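## Teardown line: where things stand after the first months

*Oct 16, 2022*

The second robot cell on the desktop teardown line at Farnen has been running since March, and several people in other departments have asked what it does and what it means for jobs on the floor. The short version is that the line has the same number of people as before, but most of them spend the day differently.

Until this spring, every desktop that came into the building was opened and emptied by hand. One person took a computer from the pallet, removed the side panel, pulled cables, took out drives and memory, and sorted everything into bins. A steady worker finished 19 machines in a shift. The drives had to be out before anything else could move, so a slow morning on drives meant a slow day for the shredder room and for the parts desk too.

The Corov cells take over part of that. There are now 2 of them, one on each side of the main aisle. A person still opens the case and sets it in place, and a person stays at the station while the arm works on the connectors and drive cages. Cases from different makers are laid out differently, and cabling is the hardest part. A bundle of wires that crosses in front of a drive can stop the arm until someone moves it out of the way. 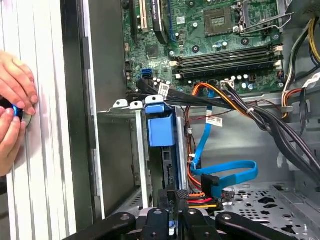
Pay grades were the first question at the spring meeting, and they have been settled. Station operators are on the same grade as senior teardown staff, and everyone who was on the line before March was offered the training. It takes 3 days, two in the classroom and one at a cell with an experienced operator. Most of the line has completed it. Those who preferred to stay on hand teardown have done so, and there is plenty of that work, mainly laptops and all-in-ones, which the cells don't handle.

The changes people mention most are physical. There is less twisting and pulling, and fewer cut knuckles from sheet metal edges. On the other side, operators say the work is more tiring to pay attention to than it looks. Waiting on the arm and then having to step in quickly is a different kind of tired. After the summer survey, station turns were shortened and operators now swap with the sorting tables at each break. That seems to be working better, and it will stay in place through the winter.

Output is up, though less than the sales sheet suggested. The best day so far was 212 desktops across the whole line, and that was a day with a uniform load from one office clearance. Mixed pallets bring the number down a good deal – the cells lose time whenever the case type changes.

Tveit, which services the arms, will be on site later this month to replace worn fingertips and update the software. The east cell will be down while they work, and the crew there will move to laptops. The west cell will run as normal.

Requests for a place in the next training group go to the Enow board by the break room or to your shift lead.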